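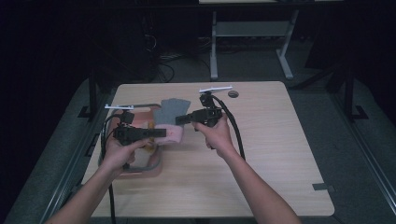
Kundcombe 作業自動化グループ メーリングリスト

件名：Re: Fluden ハンドグリッパーの試用について
差出人：Annatjie Khumalo
日付：2025年3月29日

お疲れさまです。Khumaloです。
先日ご質問のあったFludenのハンドグリッパー（左右2本セット）について、試用の途中経過をお知らせします。

> Hukutent側から見積もりが来ています。
> 購入か、レンタルの延長か、月内に方針だけでも決めたいです。
> 実際に使ってみて、布物の扱いはどうでしょうか。
> ケーブルの取り回しが気になるという声も聞いています。

まず布物ですが、丸めたり畳んだりした薄手の布をトレイから持ち上げる作業は、慣れれば問題なくできます。両手のグリッパーを向かい合わせにして、布の上から挟むやり方が一番安定しました。片手だけだと端がずれるので、手順書には両手で行うと書いておきます。

スポンジのような厚みのあるものは、立てて置けば楽につかめます。寝かせた状態では先端が下に入りにくく、やり直しが増えました。

ケーブルについては、ご指摘のとおりです。左右とも黒いケーブルが出ていて、右は太めで、右手側は机の上に輪になって残りやすく、左手側は手首に沿って手前に垂れます。作業範囲に入ると邪魔になるため、長さの違うものがあるかHukutentに問い合わせ中です。机の奥に配線用らしい穴があるので、そちらに通せるかも試すつもりです。

記録の件数は、ここまでで2,147件です。そのうち途中で落としたものなど28件は除外しました。除外分の一覧は共有フォルダのPillayの下に置いてあります。

重さについては意見が分かれました。続けて使うと手首が疲れるという人と、特に気にならないという人がいます。握りの太さは変えられないそうなので、手の小さい方は一度持ってみてから判断してください。

購入かレンタルかですが、私はレンタルを9月まで延ばす案に賛成です。ケーブルの件が片付かないうちに買うのは早いと思います。見積もりの有効期限は7日間なので、反対の方は5日以内にこのリストに返信してください。

試用機を使いたい方は、事前に私までご連絡ください。使用後は左右そろえてケースに戻し、記録用紙に名前を書いてください。

Annatjie Khumalo
Kundcombe 作業自動化グループ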